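Media release | Community & Housing

Zellville short-stay hostel to reopen in September

The Skododgate hostel in Zellville will reopen in September with 98 beds, 20 more than before it closed for repairs. The building has a new roof, wider hallways and a ground-floor kitchen shared by all guests.

Rooms will be kept for families travelling to Zellville for hospital care — stays can run up to 40 nights.

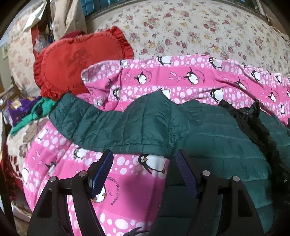 Who can book a family room? Any household with a hospital appointment in Zellville and a home address outside the town.

Ravis Chaimongkol, the housing group that runs the hostel, will take bookings by phone and at the front desk. The nightly rate for a family room is $31, with linen and parking included.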